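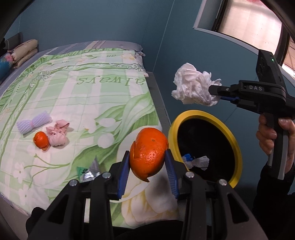 Speaker notes — Picking Up After Ourselves: What We Learned Gathering Cleanup Examples by Hand
Sabina Tóth, Flekomgate
Kesotum meetup, 2024-03-21
Slot is 26 minutes, then questions. Keep water within reach.

OPENING (go slow, they will still be finding seats)

Hello everyone, thank you for coming, and thanks to Paavo Savolainen for talking me into this. He heard me go on about orange peel for most of a lunch and said I should do it with a microphone instead.

I work on bedrooms. More exactly, I work on the job of clearing trash off a bed and getting it into a bin, and I gather the examples a policy learns that from. I have been doing this since last June and I still love it. It is a wonderful problem! Everyone in this room has done the task, probably half asleep, and almost everyone will describe it wrong if you ask them how.

Ask: who here has tidied a bed this week? Wait for hands. Ask one person what they picked up first and why. (Usually they don't know. Say that this is fine, and that we'll come back to it.)

FIRST PHOTO (leave it up while talking)

So we are looking at the work itself. Two hand-held grippers, blue pads on both, a person working them. One has a hollow piece of orange peel, the other has a big crumpled tissue over the yellow-rimmed bin. There's more waiting on the bed: another bit of peel, a foil snack wrapper, a lavender foam net of the kind fruit comes in.

Let them look. People always start reading the duvet. It says "always" on it, upside down from where we are. Give them a second to enjoy that.

Then the point: look at how different those materials are. Peel has some stiffness, but a torn shell of it can fold if you squeeze too hard. Tissue gives you almost nothing to feel. Foil crinkles and slides. The foam net squashes flat and springs back. If I had filled the bed with wooden blocks I'd have had a lovely clean dataset and a policy that could tidy wooden blocks.

WHY BY HAND

Quick one, most of them know this. We don't drive an arm for these sessions. The person holds the grippers and does the job at close to their own pace, and the camera rides along on the gripper, so the view in training is the view the robot will have later. Mention that the fisheye bends the walls and that newcomers find this alarming for a day and then stop noticing.

What I like about it: you can go to where the mess is. A bedroom with a window and a patterned cover beats a gray table in our lab for this task, and you can carry the kit there on a bus. I have done that. It was raining and I was very happy.

WHAT WE ASK OF OPERATORS

Teemu Niskanen wrote our first instruction sheet and it ran to 5 pages. Operators read it carefully and then moved like people who had read 5 pages. Stiff, tiny motions, long pauses over the wrapper. We cut it down to 4 lines, which I'll read out:

Start with both grippers in view of the bed.
Pick up trash and put it in the bin. Leave everything else.
If you drop something, carry on and pick it up again.
Stop when you would stop at home.

The last line caused the most argument in the group. Tapio Toivonen wanted a fixed end condition, and he had good reasons, mainly that it makes scoring simple. We tried both. I'll show where we landed in the section on labels.

Aside if the mood is good: the third line used to say "try not to drop things." Every operator tensed up. We took it out and got better recordings, including some terrific recoveries.

TWO HANDS

This is the section I get excited about, so watch the clock.

Go back to the first photo for a moment. One gripper is over the bed with the peel and the other is out by the bin with the tissue. Two items, two hands, both busy. Early on I assumed people would clear a bed one thing at a time. Plenty do. Others hold something in one hand while the other gets on with its own job, and some will happily pass an item across. All of those are good ways to clear a bed!

The trouble starts when you train on all of them without looking. Our first model would pick up a wrapper, begin to hand it over, change its mind and wave it about. Ognjen Kadrić spotted the cause by sorting the sessions by operator and playing them side by side. After that we tagged each episode by style, and the dithering dropped off in our next round of tests.

Slide with the tag list here. Don't read it aloud.

Advice for anyone starting out: watch your own data. Sit down with coffee and watch 100 episodes end to end before you train anything. I know how that sounds. You will find something in the first hour that changes your plan.

WHAT COUNTS AS TRASH

Point at the pink cloth bundle on the bed, next to the small curl of peel. Ask the room: does it go in the bin?

(Someone will say sock. Someone will say rag. Let them argue for a bit, it's the best part of the talk.)

From that view I can't settle it for you, and neither can a model. A knotted bit of pink fabric could be either thing. We want cases like this in the set. For a long time our labels only had two choices, keep and bin, and annotators were guessing on soft items and guessing differently. We added a third, "ask," meaning a sensible helper would check with the person who lives there. It made the labeling slower. I'd do it again tomorrow.

Same goes for the end of an episode. We now store two things: where the operator chose to stop, and whether any item labeled "bin" was left out. Tapio gets his score and I get my natural stopping points.

THINGS THAT WENT WRONG

Tell these fast.

Bins. We recorded with one bin in one place for far too long. At the Palumbo apartment it stood on the other side of the bed and the policy carried a tissue very confidently to a bare patch of floor. Move your bin. Change your bin.

Plain covers. Teemu bought plain sheets to make things easier. It did make things easier, and then the first flowery cover arrived and the model tried to pinch a printed leaf. Busy prints went into rotation the next week.

Fresh peel. Peel dries out over an afternoon and handles differently by the end. Note the time you peeled it. Also, you will be eating a lot of oranges.

Sleeves. Loose cuffs creep into the view. We don't ban them, but we want a mix of clothing across operators.

WHERE IT'S GOING

Katier is the name of our next collection, and it covers the whole bedroom, floor included. We're keeping the short instruction sheet and the "ask" label. Ognjen is building a little tool that shows an operator their last episode right after they finish it, which I think will be great for morale and for catching bad grips on the spot.

If anyone has an awkward bedroom and would lend it for an afternoon, please find me or Paavo by the door. Bunk beds especially!

QUESTIONS

Likely ones: how long to train an operator (a morning), do we script the mess (the items yes, the placement no), do we throw out failed episodes (no, we tag them).

If it's quiet, go back to the person from the start and ask again what they picked up first.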